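Visit report: Drotix open day, Vostness

Posted Apr 14, 2019

Drotix opened its Vostness building to visitors for two days in April. I went on the second. The firm supplies crockery and fitted kitchens to small residential homes, holiday lets and staff flats, and the open day was intended for people who specify or look after that sort of kitchen. I do a little of both. These notes cover the store, the show kitchen and the dishwasher loading session, in the order I saw them.

Getting in

The entrance is on the goods side, past the loading bay. Signs from the main road point to the trade counter, which was shut. Parking was adequate. Visitors signed in at a folding table and were given a floor plan and a price list. The floor plan had the store and the show kitchen the wrong way round, and this had been corrected by hand on some copies but not on mine.

Tours left when enough people had gathered. Ours was small, and it was possible to stop and look at things. Food and drink were not allowed past the double doors.

The crockery store

The store holds the two ranges the firm sells, Xia and Daren. Both are plain white. Xia is the lighter and has a glossy glaze. Daren is heavier, has a thicker foot and is sold mostly to canteens. The stock sheet on the wall gave 1,616 pieces of Xia and 472 of Daren on the shelves that morning. The difference was put down to a Daren order that had gone out the day before.

Plates are stored flat in stacks with a paper sheet between each. Bowls are nested. Cups hang or stand depending on shelf height. The racking is ordinary adjustable steel, labelled at the end of each run with shape and diameter but not with the date of delivery, so there is no obvious way to use older stock first. I asked about this and was told that glaze batches are recorded on the outer carton. Once the carton is opened and the contents shelved, the record goes into recycling with the carton. For anyone matching replacements to an existing set this matters a little, as whites do vary between batches.

The large serving bowl is the piece I had come to look at. We have had trouble with a similar bowl from another supplier that was too deep to wash properly in a domestic machine. Water collected in the base, and the wall was steep enough that spray from below missed the upper part. The large bowl here is wide for its depth and the wall runs down to the bottom in an even curve. The inside is entirely plain, with no moulded ring or step to catch food.

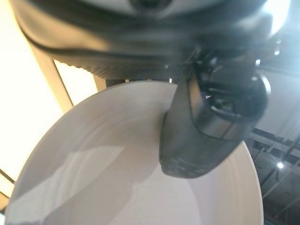 The show kitchen

The show kitchen is a full-size domestic layout, plumbed and wired, and is used for checking fit as well as for visitors. It is arranged so that the washing-up end can be used by one person while another cooks. In practice the passage is a little tight when the dishwasher door is down. The plan gives the clear width with the door closed, which is the less useful figure.

Worktop. White throughout, smooth, with a plain front edge. It shows crumbs and tea immediately. I regard that as an advantage in a shared kitchen and my colleagues do not. The lighting above it is strong and evenly spread, and there is enough of it to see smears on a glazed plate without tilting it to the window. In a rented flat I would fit something dimmer.

Landing space. There is worktop directly next to the dishwasher, so a plate can be moved between the two without a step. This is the single most useful thing in the layout. Many kitchens of this size put the hob or a tall cupboard there and leave the dishes to be carried across the room, with drips along the way. The firm's guide asks for 40 cm of clear top beside the machine as a minimum. I would ask for more if serving dishes are in regular use.

Wire rack. A wire rack is kept on hand as well. It takes pieces that are washed by hand and pieces that come out of the machine with water lying in the foot. It is not large, and I would not rely on it for a full set of anything.

Door. The dishwasher is a front-loading type with a drop-down door. The frame is stainless steel and the inner face white, and the door lowers fully, so that the rack above it can be reached from the front. From the side you lean over the door, which is not comfortable if you are short.

Plates

The Xia dinner plate is flat across the middle with a slightly raised lip. The lip is the part to check before buying. If it is too pronounced, two plates in adjacent slots touch at the top even though the tines hold them apart at the bottom, and the faces between them come out with a grey mark. The lip on this plate is low, and I could not get neighbouring plates to touch unless one was deliberately leaned the wrong way.

It also gives enough to hold the plate by. A plate taken by the rim alone can be kept upright all the way between worktop and rack, and set between the tines without fingers on the eating surface. The Daren plate is harder to lift in this way on account of its weight.

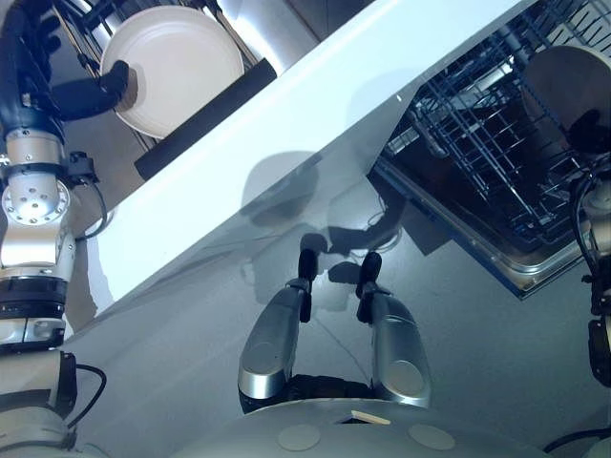 Loading session

The loading session was the main practical part of the day. It took place in the show kitchen with a mixed lot of white plates, bowls and dishes. The guide handed out for it is a single sheet. I give its main points with my own remarks.

Scrape, do not rinse. The guide is firm on this. Plates go in with food scraped off and sauce left on. I have no objection, provided the machine is run the same day. In a holiday let, where the last guests may load it and drive off, I would still put a rinse in the house instructions.

Work from the back. The rear of the rack is filled first so that nothing has to be reached over. It sounds too obvious to write down, but most of us began at the front.

Plates between the tines, one to a slot. All faces should point the same way, towards the centre of the machine. The tines are upright and evenly spaced, and a plate of ordinary thickness stands with a slight lean. Side plates in the same row will stand but are more inclined to shift when the rack is pushed in.

Bowls at an angle, open side down. The large bowl takes the space of several plates however it is placed. The guide suggests the corner. I found it better to set it last and accept the loss of the row, because a bowl wedged into a corner leans on whatever is next to it.

Shallow round dishes are the awkward case. They are too deep to go in a plate slot and too shallow to stand up like a bowl. Set down flat, they fill with water.
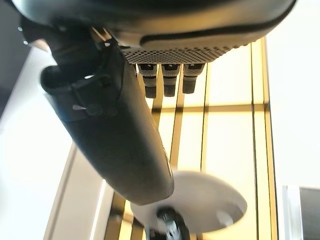
The method I use at home is to treat a shallow dish as a thick plate and leave the next slot free. It wastes a slot but the dish drains. The guide recommends laying it over the tines at a steep angle, supported along one side, and this takes up more room than it saves. We tried both. Neither is satisfactory with several dishes of the same size, and the sensible answer is to wash half of them by hand.

A general remark on handling. Glazed pieces are quite slippery, and the rim of a dish lying flat on a smooth worktop is hard to get hold of. The usual habit is to slide it to the edge of the counter and take it from underneath. With Xia there is just enough clearance under the rim to lift it where it lies. With Daren there is not, and the slide is needed every time. Over a whole load this makes a difference to how long the job takes and to how many foot rings get scraped across the worktop.

Racks

The racks got less attention from the group than the crockery did, but they decide what can be washed. I looked at three things: spacing, coating and height.

Spacing is regular along the tines, so a plate can go anywhere in the row. Some machines have a wider pitch at one side for bowls. That is useful if you know about it and a nuisance if you do not, as people put plates there and the plates fall over.

Coated wire is the normal construction. It is kind to glaze for as long as the coating is whole. The weak points are the tips of the tines and the welds low down, where the coating is thinnest.

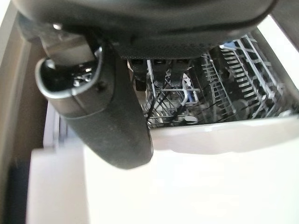

Once the wire is exposed it rusts, and the rust marks the foot of anything standing on it. Unglazed foot rings take the stain permanently. Drotix sells small push-on caps for the tips, and I bought two packets. There is nothing comparable for the welds. The paint-on repair coating that is sold for the purpose lasted one winter in our own machine and then came away in flakes, some of which reached the filter. I would replace the rack sooner.

Height is a matter of the crockery. The dinner plate should be stood in the rack and the spray arm turned once by hand before the first cycle. The guide mentions this at the very end, in small type, and it deserves to be nearer the beginning.

Prices and ordering

Xia is sold by the piece or by the carton. Daren is by the carton only. The open-day discount applied to cartons. Replacement pieces are promised for as long as the range is in production, with no date given. The kitchen fittings are quoted per job and no figures were offered to visitors.

The large bowl was out of stock in single pieces by the time I reached the counter, although there were plenty on the shelves behind it in cartons.

Points to follow up

Ask whether batch numbers can be printed on the delivery note as well as the carton.

Ask for the passage width with the dishwasher door down.

Measure our own rack before ordering the bowl. Outside diameter at the rim, not the foot.

Check the existing tine tips in both flats and fit the caps.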